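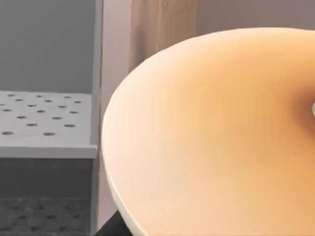 Figure 1. A curved peach-orange form, computer rendering.

Print this page
E-mail this page

Keeping the Glaze On: Tests with Local Clay from the Comach Pit
Student project report, Ceramics and Materials, Braltville
Jun 7, 2020

Background

Our project looked at why glaze crazes on pots made from the red clay dug at Comach. Crazing is the net of fine cracks that shows up in a glaze after firing. It happens when the glaze shrinks more than the clay body under it as the kiln cools. Potters in Braltville have used Comach clay for a long time, mostly for planters and roof tile, where crazing does not matter much. It matters more for dishes that hold food.

What we did

We made 48 test tiles from one batch of clay. The clay was dried, crushed, screened and mixed with water, then left in covered buckets before we rolled it out. Half of the tiles were plain Comach clay. The other half had fine silica added.

All the tiles got a first firing in the school kiln. Then we brushed on a clear glaze from Herrera, the supply store we normally buy from. We used the same number of coats on every tile and let each coat dry. The second firing took nearly 11 hours, and we left the kiln shut until the next morning.

After that each tile was rubbed with ink and wiped clean. Ink stays in the cracks, so even very thin lines are easy to find.

Results

Of the plain clay tiles, 11 had no visible lines. The silica tiles did better, and only 2 of them were crazed. Both came from the lowest shelf, next to the door. We think that part of the kiln cools faster, but we did not have a second thermometer to check.

The silica tiles were harder to roll and some had rough edges. The color after firing was also a little lighter — closer to orange than to brick red.

We looked at the tiles again after 30 days on an open shelf. Some plain tiles had new lines near the corners. The silica tiles had not changed.

Problems

One bucket was mixed too wet and had to be dried on plaster boards, which cost us several days. Our brushing was uneven at first, so glaze thickness is not the same on all the tiles. We would dip them next time.

Next steps

We want to try a smaller amount of silica and see if the clay gets easier to work. We also plan to make cups, because a flat tile does not tell you much about a curved wall. The Sondeo studio has a slower kiln that we have asked to use in the fall.

Related items
Screening and Storing Dug Clay
Sondeo Studio Kiln Schedule
Plaster Boards: How to Cast Your Own
Roof Tile Making in Braltville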